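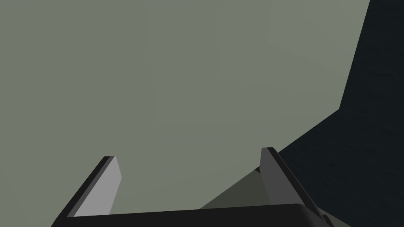
Filed under: Work & Automation, List Mail
2 min read

Hello everyone, and thank you, Quentin, for raising the question so kindly. I've been on the packing side at Kestetley for a good long while, and I've had Kimov at the next bench since May, so I may be the right person to answer (or at least the one with the most to say!). My own job has changed more in the planning than in the lifting. Before any shift now I go through the simulated run, with the two fingers open over that plain gray-green surface and nothing between them yet, and I ask myself what I'd want my own hands to do next. It's a funny way to start a morning, but I've grown fond of it.

Quentin Rey wrote:
> Does anyone feel they've lost the knack of the work
> since the arm came in? Eugénie says her crew of 3
> hardly touch a carton before lunch, and I worry
> about the newer folks.

I worry about them too. Bernardo and I have asked that each new person spend two weeks packing by hand before they sit down at the screen, and Anatole has agreed to try it on the early shift.

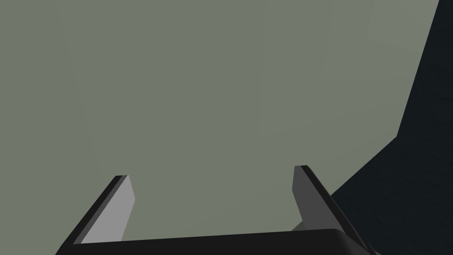 The other thing I'd mention is pay – we went through this at Mallet years ago, and the people who learned the new equipment waited far too long to see it in their checks. Please get that part in writing before the training starts, and have someone read it over with you. I'm glad to send our wording to anyone who writes to me off the list.

My best to Eugénie and her crew,
Loïc Le Goff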